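Holtano open day, quick notes 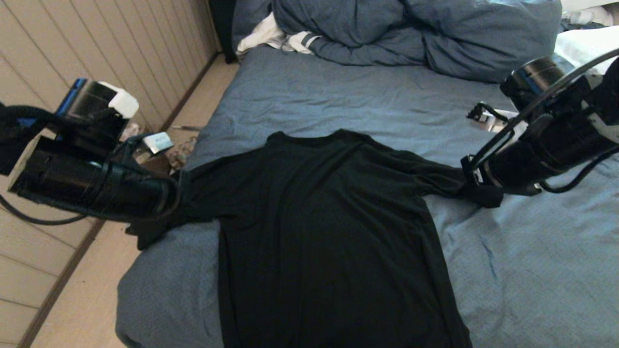
Black T-shirt on the blue sheet, a gripper on each sleeve.

Went to the Holtano aircraft maintenance hangar, June 25, 2024. Gates late, queue past the car park. Besnard turboprop up on jacks, both engine covers off, panels all over the racking. Asger Toft took our group, 11 of us. Good on paperwork: every removed part tagged, two signatures, no exceptions. Asked about the rudder bearing checks. Interval now six months, was longer. Wouldnt say who pushed for it. Skipped the Dilix stand, no time. Tea was fine. Next one in Novemeber, book early.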